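Brirncombe Cycling Club
Minutes of the general meeting, held online, Monday, April 5, 2021

Started late, sound problems. Chair took the meeting, Secretary typing as we go so apologies for any gaps.

1. Apologies
Four received, listed in the attendance sheet. Welcome to the two new members who joined over the winter.

2. Minutes of the last meeting
Agreed. One correction - the chain wear tool belongs to the club, it was not lent by the shop. Will amend.

3. Matters arising
Club stand for the workshop: bought, delivered, still in its box. Spare inner tubes: all gone. Rides Secretary to reorder, mixed sizes, mostly 700s.
Website: old routes taken down. New page half done, see 7.

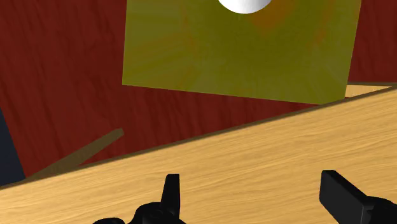 4. Return to group rides
Long discussion. Groups of 6 to start with, one leader each, names taken beforehand by message and not on the morning. Leaders to carry the list with them. Start times staggered by 10 minutes so we are not all stood at the bus shelter together.
Question about faster riders tagging onto the slow group and then pulling it along. Agreed - whoever leads sets the pace, anyone wanting more goes in the next group. Has been said before. Will be said again in the newsletter.
No café stop for now. Bring your own flask. To be looked at again next meeting.
First ride is the short loop by the reservoir, second one depends on numbers. Someone asked about mudguards, answer is yes please if the roads are wet, no one will be sent home without.

5. Summer weekend away
Still hoping for July. Hostel will hold the booking without a deposit until the end of next month, then wants £200 from us. Proposal to pay it out of club funds and collect from riders afterwards. Seconded, carried, one against (felt riders should pay first, asked for this to be minuted).
Getting the bikes there: van or train. Train is cheaper but the cycle spaces have to be booked and there are never enough of them on the Saturday. Van hire quote was higher than last time by quite a bit. Rides Secretary to get two more quotes.
Hostel shed locks but is small. Bikes would have to be hung or stacked, not popular with owners of carbon frames. Suggestion to bring old blankets to go between them.
Route for the Saturday: the long version has the climb after lunch, the short version misses it out. Both to be put on the page. Lunch stop to be confirmed, last place has changed hands.

6. Club bikes
The three loan bikes were looked over in March.
Uno - fine. New brake blocks, bar tape scruffy but will do.
Fodor - rear wheel out of true, freewheel gritty. Needs a proper look. Not to be lent out until done.
Itar - good, saddle post was stuck and is now free. Greased. Please could whoever borrows it put the saddle height back to the tape mark, it is there for a reason.

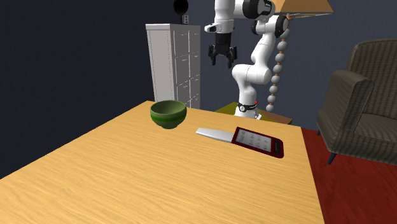 Wheel for Fodor could be rebuilt or replaced. Rebuild is nicer, replacement is quicker and not much differnt in price. Left to the Workshop Lead to decide, up to the usual limit. Agreed also that the loan book goes back to being an actual book, the shared spreadsheet had two people down for the same bike on the same weekend.
Names for the bikes - request to change them, from a new member. Not carried. 

7. Money
Balance read out, healthy, very little spent over the winter. Almost 200 in subs still to come in, reminder going out this week. Subs held at the same rate for another year, all in favour.
Insurance renewed. Certificate will go on the new web page along with the ride leader notes.

8. Any other business
Potholes on the lane down from the church. Reported to the council twice. Third report to go in with a sketch of where they are, members asked to report them aswell.
Lost property: one left glove, long fingers, blue. One pump, no bracket.
Jersey order - minimum number not reached. Will try again in the autumn. Long or short zip to be voted on by email, please reply this time.
Request for a basic puncture evening for beginners. Good idea, Workshop Lead happy to run it outdoors once evenings are lighter. Bring your own wheel.

9. Next meeting
First week of next month, online again, same link. Date by email.

Closed 9.20.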